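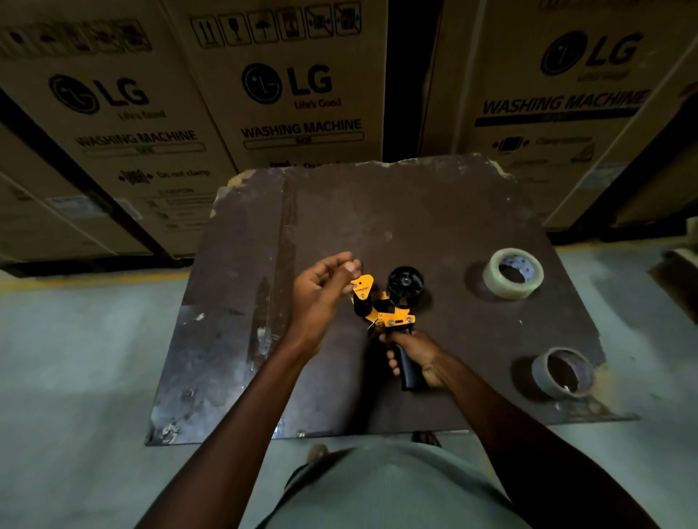
Hinojosa, September

Getting Your Zisa Peacock Costume Ready to Wear

Welcome, and thank you for choosing the Zisa! It's the biggest costume we make at Rellau, and we know the first look at all those parts can be a little overwhelming. Take a breath, put the kettle on, and set aside a quiet evening for it. After you've done it once you'll find the whole thing goes together while you're chatting with somebody across the room.

This section covers the tail, the harness, the lights and the first fitting. Washing and storage come later in the booklet, and the headpiece has a section all its own (it deserves one, with those curls).

Before you start

Your costume includes the bodysuit, the padded harness, the tail fan, 2 tail struts, the light string, the battery pack, the collar and the headpiece. Shoes, tights, gloves and makeup are not included. The peacock shoe covers are sold separately under the Bevside name, and they do look lovely with it, but any plain dark shoe you can walk in happily will do.

You'll want a full-length mirror and a friend. The friend matters more than the mirror.

Note: The fan is folded tightly and may look sadly creased when you first take it out. Don't iron it! Hang it from its top loops overnight in the bathroom or any slightly steamy room, and most of the creases will drop out on their own. Any stubborn ones can be smoothed by hand from the center outward.

Fitting the harness

1. Put the bodysuit on first and zip it all the way up. If your hair is long, pin it up before you zip.

2. Slip your arms through the harness as you would a school backpack, with the stiff plate against your back and the word TOP nearest your neck.

3. Fasten the waist buckle, then the chest buckle. Leave both a bit slack for now.

4. Stand up straight, let your shoulders drop, and tighten the waist strap until the plate stops sliding around. Then do the same with the chest strap, more gently. You should be able to sing comfortably. We mean that – go ahead and try a verse of something.

5. Tuck the strap ends into the elastic keepers.

Note: If you're between sizes, go by your waist and not your height. Leopoldo Zepeda, who patterned this harness, fitted it on dancers and on people who had never danced a step, and waist was the measurement that gave the most trouble in both groups. Wearers with a long back can lower the plate one notch using the side laces, which is fiddly the first time, so have that friend do it with the harness off.

Attaching the tail fan

Take the harness off again for this part, keeping the straps at the length you just found. We know, we know. It's much easier on a bed or a clean carpet than on a person, and you only adjust the straps once.

6. Lay the harness face down so the two sockets on the plate point up toward you.

7. Push one strut into each socket until you feel it click. Give each a small tug. If it comes loose, turn it a quarter turn and push again.

8. Spread the fan over the struts with the shiny side facing down, and slide each strut into its sleeve. Go slowly near the top, where the lining narrows.

9. Hook the center loop over the peg in the middle of the plate.

10. Snap the side tabs closed, working from the bottom up.

Caution: Never lift the costume by the fan. Carry it by the harness plate, with the fan resting over your arm.
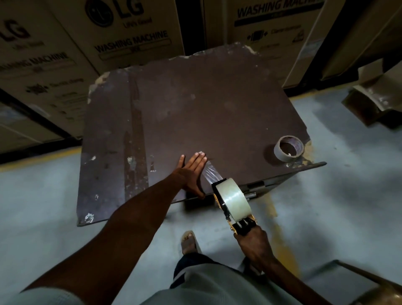

Once the tabs are snapped, hold the harness upright by the plate and let the fan settle under its own weight. It should open into an even half circle. A little droop on one side nearly always means a strut has stopped short of the end of its sleeve, so feel along the fabric with your thumb and coax it the rest of the way. There's no need to undo the snaps for that.

Connecting the lights

The light string is already sewn into the fan behind the eye spots, so there is very little for you to do here, and it's the fun part!

11. Charge the 2000 mAh battery pack fully before its first use. The small light on the pack turns from red to green when it's done.

12. Find the plug at the lower edge of the fan lining and join it to the lead on the pack. The arrows should meet.

13. Press the button once for a steady glow, again for the slow shimmer, and a third time for off.

14. Drop the pack into the pocket on the left side of the harness and close the flap.

A full charge gives 6 hours on the steady setting. The shimmer uses less, so if you have a long parade ahead of you, that's the one to choose.

Caution: Unplug and remove the pack before washing any part of the costume. Don't use a pack that is swollen, cracked or hot to the touch. Keep charging packs away from the fan and from any loose feathers.

Your first walk

15. Put the harness back on, fasten the waist and then the chest, and have your friend check that the fan is centered behind you.

16. Add the collar last. It closes at the back with a magnet and covers the straps very neatly.

17. Walk the length of the room a few times, then practice turning around. The fan follows a moment behind you, and you'll want to learn how wide you've become before you meet a table full of drinks.

18. Practice doorways. Turn sideways and lead with your shoulder, with one hand reaching back to gather the near edge of the fan.

Sitting down is possible on a stool or a backless bench. On an ordinary chair, perch at the front and let the fan drape over the back. Car seats are out of the question with the fan on, so unsnap it and lay it flat across the rear seat. Faustino Arellano in our fitting room suggests carrying an old pillowcase to slip over the sockets while you drive, and we've all taken up the habit here.

Caution: Keep the fan well away from candles, heaters, stage lamps and escalators. Don't wear it outdoors in strong wind.

If a strut feels loose after a long night of dancing, take the fan off and look at the socket for lint or glitter before you try anything else. A dry toothbrush clears it out nicely.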